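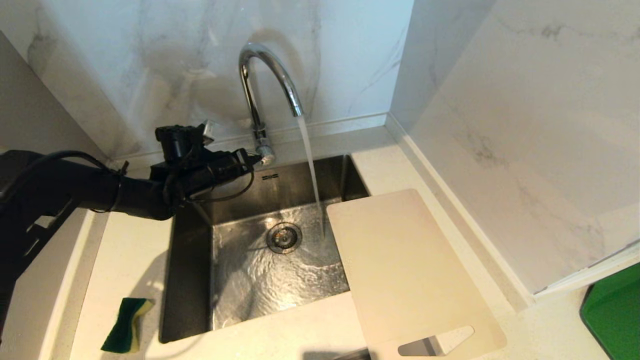 1/ The city of Mernden has released the call log from Mayor Victor Biwott's September phone-in, the one where he told a third grader the school mascot vote "doesn't really count." I've read the log and the procedure memo that came with it. Notes follow.

2/ The clip everyone shared starts after the kid's question. The full exchange is in the log. She asked whether the mayor would follow the mascot vote if the otter won. He said the vote was advisory, then said it doesn't really count. She said "okay." He asked what grade she was in, which she had already told him.

3/ On the law, he is correct. Mascots belong to the school district. The city ran the online poll under an agreement with the district, and section 8 of that agreement calls the result "a non-binding expression of preference."

4/ The poll page did not say this. The word on the page was "decide." The log has a staff note from the next morning asking for the wording to be changed. It was changed by noon.

5/ How calls reach the mayor: the line opens 30 minutes before air. A screener takes a first name, neighborhood and topic. The topic goes into a text field the host can see. The host picks the order. The mayor has a second screen with the same fields, minus the phone number.

6/ The memo says callers under 13 need a parent on the line before they go to air. The log shows a parent was confirmed for this call. So the screening step was followed, and the complaint saying otherwise is wrong on that point.

7/ The topic field for the call reads, in full: "otter." No age. There is a box for age and it is blank. The host, Sebastián Espinoza, says on the tape "we have a young caller," so he had it from somewhere. My guess is the screener told him over the headset, which isn't logged.

8/ Volume: the system recorded 549 attempts during the show. That includes redials and hangups. The mayor's office has been citing it as the number of residents who called. The log does not support that. It counts attempts and doesn't match them by number.

9/ Three mascot calls went to air. The other two were adults, and both were told "we'll take a look at it." Neither was told the vote was advisory. I would have liked someone to ask about that at the press briefing.

10/ What was asked at the briefing: whether the mayor likes otters. He said he has no position.

11/ Council member Jaanus Rimkutė has put in a motion to require a plain-language notice on any city poll that has no legal effect. The draft is one page. It defines "poll" broadly enough to catch the farmers market survey and the snowplow naming contest. Staff have asked for a narrower definition.

12/ Separate question, several people sent it: does the district have to release the poll results by school? I don't know. The agreement is silent on breakdowns. I've filed a records request for the export from Zuvero, the vendor whose form the city used. No response yet.

13/ Correction to 5. The host sees the queue in arrival order by default and can drag calls up or down. I wrote that he picks the order. He can, but the log doesn't record whether he did. Thanks to Njoroge Muli, who used to screen for the show, for the note.

14/ Njoroge also says the age box was added last year and that most screeners skip it when the hold queue is long. That's one person's account and I haven't checked it against other shows.

15/ The district board takes up the mascot at its next meeting. The agenda lists it as a discussion item, so no vote. Public comment sign-up closes at 4 p.m. the day of the meeting, and the form is on the district site under "Board," then "Speak."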